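Subject: Re: [bench-robots] Two arms on one table, wrist cables
Date: Jan 31, 2024

Hello all,

Thank you for the kind welcome back in August, and sorry for going quiet so long! The shared shop here in Darnomberg is warm enough to work in again, so we've been at it most evenings.

> How are you routing the wrist camera cable? Mine
> snags every time the arm folds back. And do you
> let Jakow drive both arms, or one at a time?

I leave a generous loop at the wrist and let the rest run down between the arms. It isn't pretty -- I'd call it spaghetti, my wife calls it worse -- but I like having slack.

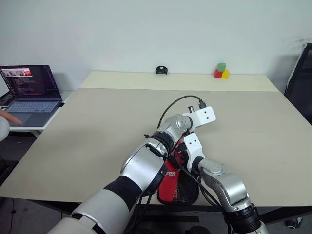
Both arms over the table, toy blocks at the back, laptop on the side table.

As for Jakow, it drives both. I have 212 practice runs saved so far, and the little stacking jobs came along nicely. Soft toys are another matter (all that fuzz!), and I'd love to hear from anyone who has tried the Bustico finger pads on plush.
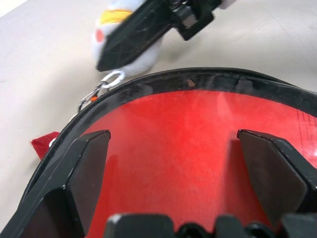

Wrist camera view over the red container, with the other arm's finger against the plush toy.

My one tip is to check what the wrist camera sees before you tighten the bracket for good. I want both fingertips in view with a bit of table beyond them, and it took me a whole evening of fiddling to get there.

Write back with your cable tricks, please, long messages welcome!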